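We use cookies to keep you signed in and to remember your display settings. Accept | Manage preferences

Comparing Hand-Held Grippers: Notes for Lab Unit 5
Instructor: Priit Avotiņš

The unit compares two hand-held grippers, the Lerkwood and the Wolloreck, as input devices for recorded demonstrations. Both are carried by the operator and have a wrist-view camera. Arm replay is covered in the next unit and does not enter into the results here.

1. What is compared

Jaw geometry. Measure the full opening at the fingertips and again halfway down the fingers. The two values differ on any gripper whose fingers pivot. Report both.

Backlash. Close on the steel gauge block, note the encoder reading, open by one step, close again. Repeat until you have ten readings and give the spread in encoder counts, not in degrees.

View. The camera must keep both fingertips visible through the full stroke. Part of the lower image is always lost to the housing, and how much is lost matters for flat objects, which tend to slip out of view just before contact.

Timing. Compare the encoder timestamp with the image timestamp at the moment of closure. A constant offset can be corrected afterward. A drifting one cannot be corrected without a second reference, so check the offset at the start and end of each recording.

2. Desk layout

Flat and upright objects go on the same desk. Keep the marker card upright and clear of the taller objects, or the pose track will drop out during the approach.

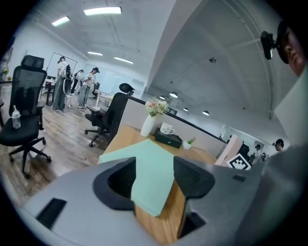

Figure 1. View over the jaws toward the desk. The folder lies just past the fingers, with the marker card farther back by the partition.

The folder is the hard case. Approach it low, with the lower finger close to parallel with the desk, and take it by a corner. The mug is easier but tells you more about backlash — a loose jaw shows up as a shift in grip when the handle is lifted.

3. Reference set

The January set holds 3,449 recorded grasps. Of these, 2,303 were kept after screening, and 993 of the kept grasps are on flat objects. Screening removed any grasp with a lost marker track or a missing encoder packet. It did not remove failed grasps, and your own screening should not either.

The Hegedűs script computes offset and spread from the log files. It expects the jaw value in the second column. Wolloreck logs put it in the third, so run the column swap first.

4. To hand in

One table per gripper, with jaw opening, spread, and start and end offset. One paragraph on which finger shape handled the folder better. Raw logs go in the Gruma folder under your bench number. Plots are optional — if included, use the same axis limits for both grippers.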